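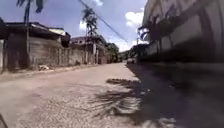
When should a homeowner fix the pavement in front of the house, and when can it wait?
Fix it when loose pieces come away by hand or when water stands on it after rain. Hairline cracks that haven't widened in a year can wait for the next dry season.

This guide covers small repairs on a side street or shared lane that the residents maintain themselves. Check with your local road office before you work on a public street.

What you need
Stiff broom, flat shovel, masonry chisel, hammer, bucket, tamper, and cold patch mix. I use Dresodness mix in the small bags. For brick paving, get jointing sand as well.

Step 1. Walk the street and mark the damage
Go in the early morning or late afternoon, when low sun makes dips easier to find. Look under trees from more than one side, as palm shade can hide a shallow hole. Mark each spot with chalk. Where brick paving meets concrete or asphalt, check both surfaces. A long crack through the bricks, with grit gathered along its edges, should be cleaned out before you decide how to fill it.

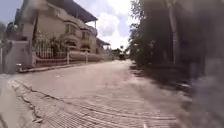 Step 2. Clean out the crack
Chisel away anything loose and sweep toward the side of the street. Do it twice. Lift any brick that rocks and set it aside in order. Keep sweepings out of the drains.

Step 3. Sort branching cracks from single ones
A single crack gets filled. Branching cracks across an old, dusty surface usually mean the top layer is tired, and filler alone won't hold for long. If the ground nearby is already rough and patchy, plan on cutting out the worst part and patching the whole area.

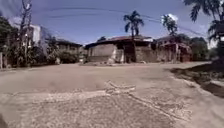

Step 4. Fill and tamp
Add the mix in layers of up to 2 inches and tamp each one hard. Finish slightly above the old surface. For bricks, level the bed with sand, put them back, and sweep jointing sand into the gaps.

Step 5. Clear the rubble
Move broken concrete off the verge and away from walls. Keep the solid chunks if you have a deep hole to fill later.

Esther Were
Updated 14 November 2021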